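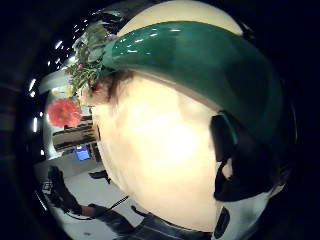

Sunday, up at six for the long walk out to Huketton along the old canal. I had meant to do the whole length last October and never got past the second lock. Rain overnight, then a flat grey sky. I packed sandwiches, the map and a spare pair of socks. I want a new flask before the next one, as the lid on mine has gone. Left the house at twenty past seven and caught the first bus to Paltonton with time to spare.

The towpath is good as far as the Wasteda turn. After that it is mud and bramble, and someone has laid planks over the worst of it. The board by the bridge says the canal took 1,121 barges in its best year, mostly lime and coal. It carries none now. I saw two moorhens and a heron that let me get quite close.

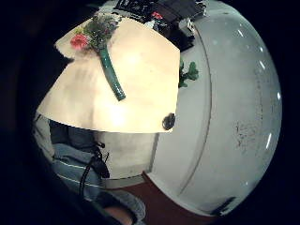
Wasteda to the tunnel

Stopped on the lock beam at half past ten and ate one of the sandwiches. The lock gates here have been replaced and the sluices greased, so somebody is looking after them. The Lindgren works is still standing on the far bank — no roof, but the chimney looks sound. The board there says it made 3,000 bricks a day.

The tunnel is shut to walkers. You go over the top by the horse path, a steep pull, and come down through a beech wood. My left knee complained on the way down but settled once I was on the flat. Must remember the stick next time.

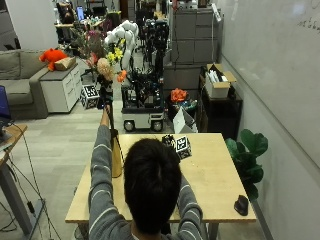 Huketton

Got in at ten to two. The basin is smaller than it looks on the map. The café was open, so I had soup and a pot of tea and dried my feet under the table. Bus back was 30 minutes late and full.

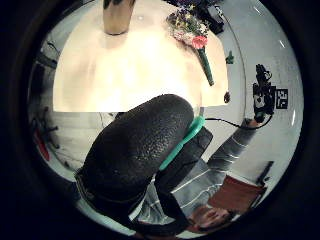

Would I do it again in one go? Only in a dry spell, and starting from the Huketton end so the hill comes early.

Home by five. Boots stuffed with newspaper and put by the back door. Wrote to the canal people about the loose plank near the Wasteda turn — it tips if you tread on the left side. Bath, beans on toast, bed early. Work tomorrow, and the bins need to go out first.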